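# Stumus planner FAQ

Last updated 4 Nov 2021

**What does Stumus do?**

It plans motion for two arms that share one table. You hand it a goal for each arm, it asks Prenel (our perception package) where everything is, and it gives back two paths with matched timing. We love working on this part of the stack, and it got a lot better in August!

**Do I need Prenel to run it?**

No. Anything that publishes object poses will do. Prenel is what we test with, so the setup is shorter.

**Can both arms be busy at once?**

Yes, and this is the fun bit. Each arm gets its own queue, and the planner only makes one wait if the two swept volumes would overlap. One arm can hold a bottle over on its side while the other lines up with a box, and the tray in the middle stays open to whichever gets there first.

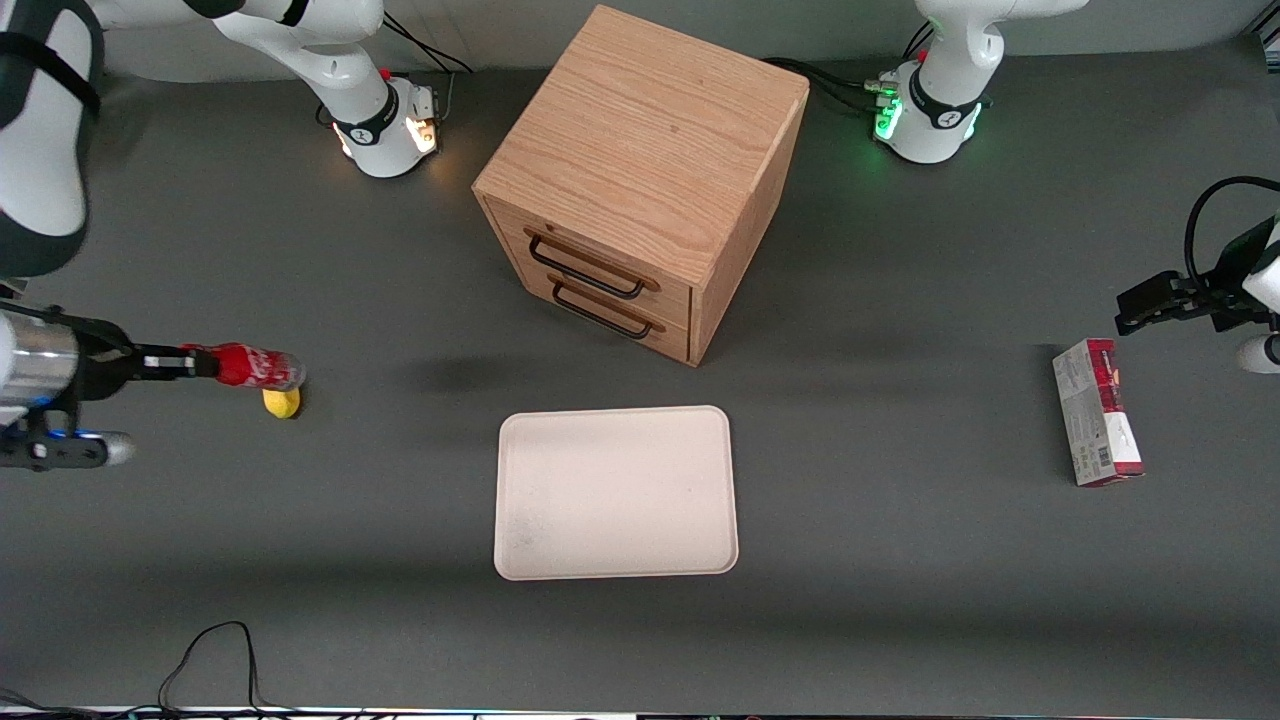 Price wrote in to ask why the waiting arm doesn't just plan a longer way around, given that there's usually free space above the table. Fair question! It can – set `allow_detour` to true. We leave it off by default; long detours tend to swing the elbow through places where cables live, and Stumus has no cable model yet.

**How often does it replan?**

Every 80 ms by default. On a slower machine, try 94 and see if the path still looks smooth in the viewer.

**My gripper stops short of a drawer handle. Why?**

Nine times out of ten it's padding. The default is 17 mm around every mesh, and a bar handle disappears inside that. Tag the handle as a grasp target and the padding is dropped for that part only. The cabinet body keeps its own.

**What happens if an object pose goes missing?**

The last good pose is held for 33 cycles, then the arm pauses and the log says which object was lost. It won't guess.

**Where do I look at planned paths?**

Gritik, our viewer. It replays both queues side by side, and you can scrub back to the exact cycle where one arm yielded – hugely helpful when you're tuning priorities. Start it with `gritik --live`, or point it at a saved log.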